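Veltbridge 2 roster: is Cekia really the last character?
Forum > Fighting Games > Veltbridge series
16 replies

padlock_jr
So the October update stream just wrapped and they closed on Cekia as the final fighter for the season. I was so sure it would be Alvarado! He has a whole stage named after him, his theme plays in the training menu, and they go with a brand new character? I'm not even mad, she looks great, I just don't get it. What's everyone think?

quartercirclemom
I'm thrilled, personally. New characters are the whole reason I buy the pass. Alvarado was a grappler with one good throw and people remember him through a very thick fog of nostalgia (sorry, padlock).

padlock_jr
One good throw that took 300 damage! Out of a 789 health bar! In the first game that was the scariest thing on the screen and you know it.

tinwhistle88
It was scary because the input was broken and it came out when you sneezed. I played him for two years and I'd still rather have Cekia. Did you see the second stance? She cancels the low sweep into it and then she can go overhead or throw. That's going to be miserable online and I can't wait.

Plerutus_main
Can we talk about the balance part, which they went through in maybe four minutes? Plerutus lost range on his standing heavy AND his meter gain went down. He was already mid. I've put 200 hours into this guy and every patch they find a new thing to take off him.

quartercirclemom
He was not mid, come on. He was in the top eight of every event I watched this summer.

Plerutus_main
One player was in the top eight with him. The same guy each time. That's a player being good, and the rest of us pay for it.

tinwhistle88
I half agree. The range nerf is fair, the meter one feels like they didn't talk to anybody who plays him. But nobody on the stream gave real numbers so I'd wait for the notes before uninstalling.

sarahi_a
Hi all, Sarahí Aguirre here, I run the monthly bracket at the community hall for those who don't know me. Quick one on rules: Cekia will be banned for the first bracket after she's released, same as we did with the last two. People need time in the lab. After that she's in, no debate.

padlock_jr
Fair. Can I debate it a little?

sarahi_a
No :)

kneesocks
I'd push back on that, one bracket seems too long for a local. We're like a dozen people playing for a gift card. If someone wants to show up with a character they've had for three days and lose, let them lose. And if they win, well, we all learned something.

sarahi_a
I hear you, but the newer players were pretty unhappy last time we skipped the ban, and a couple of them stopped coming. I'd rather keep them.

kneesocks
OK, didn't know that part. I still think it's too long but it's your bracket and I'll be there anyway.

mothlight
Late night reply from the stream rewatch. The bit with the lantern in the background of the reveal - that's the harbor stage from the first game, right? Same crooked sign. So maybe Alvarado is at least in the story mode as a cameo. Padlock, there's hope for you yet.

Snack package and a motor.
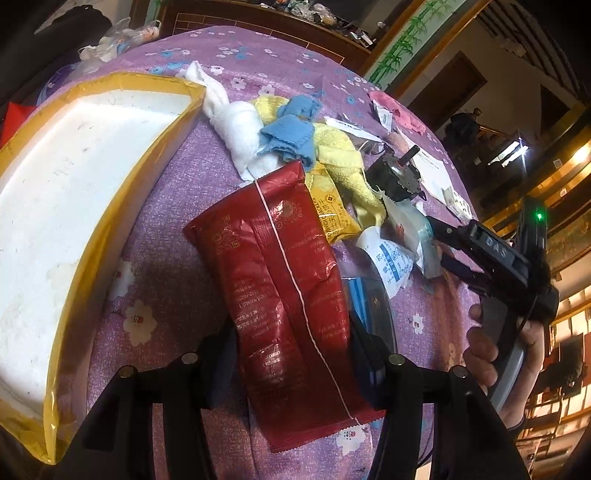
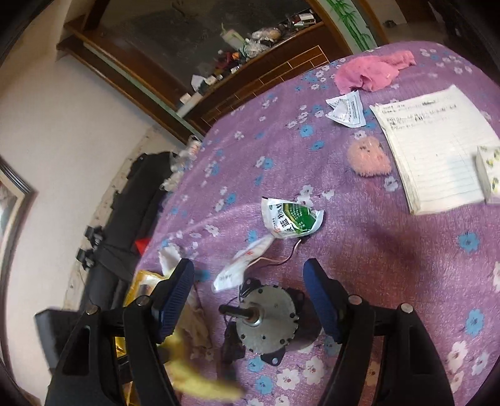

padlock_jr
WAIT you're right about the sign. I just went back and paused it. OK I'm back on board, story mode cameo, then season two, I'm calling it now.

Plerutus_main
Cool, so Alvarado gets a cameo and Plerutus gets shorter arms. Great season.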